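Open Day at Hasurell: Gallery
Posted 8/7/23

The flyer for the Hasurell open day in Meltavton promised "the future of handling, live on our floor." I've been to enough of these to bring a sandwich and low expectations. Admission was free, parking was 4 dollars, and the line for the robot room ran back past the coat rack before the doors even opened. They told us more than 400 people had signed up. I'd believe it from the noise.

Everyone got a badge and a brochure. The brochure says 62 customers are "exploring" the system, and I wish it had said how many are paying for it. When I asked at the front desk I was given a second brochure.

The handling demo is the part most of us came for, so that's where the pictures start. Two arms share one table covered in brown paper and marked off in squares with blue tape. I asked what the squares were for and got two different answers from two people in the same shirt. My own guess is that they make it easier to put things back where the robot expects them, and if I'm right I'd like to know what happens in a stockroom with no tape on the floor.

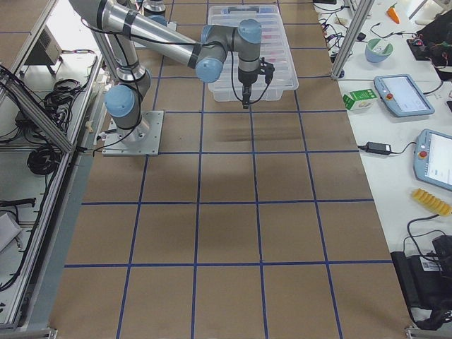
Gripper over a clear plastic bin. Toy carrot and toy corn on the side bench.

I kept coming back to those toys. A plastic carrot doesn't bruise, and it's the same shape every time. Humphreys, the produce packer out on the county road, was named twice in the opening talk as the sort of place this is meant for. I worked a packing line for a couple of summers and I remember what real carrots look like at the end of a shift. Show me it can sort those and I'll write a much nicer page.

The talk also had a slide with 409 on it in very large type. Picks per hour, I think, though the slide didn't say over how long a run, or how many of them were dropped. Somebody near the back asked about drops and was told that was a great question.

To be fair to them, the staff were friendly and they let people stand at the table as long as they liked.

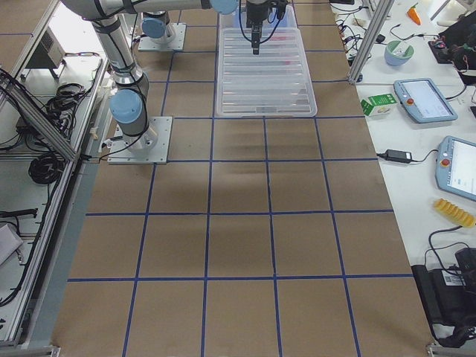 Upstairs: The Detex Room

Detex is their inspection software and it had its own room, its own banner and much better cookies. It was slides only. We were told a working version would be ready to show in April, and I've put it on my calendar in pencil.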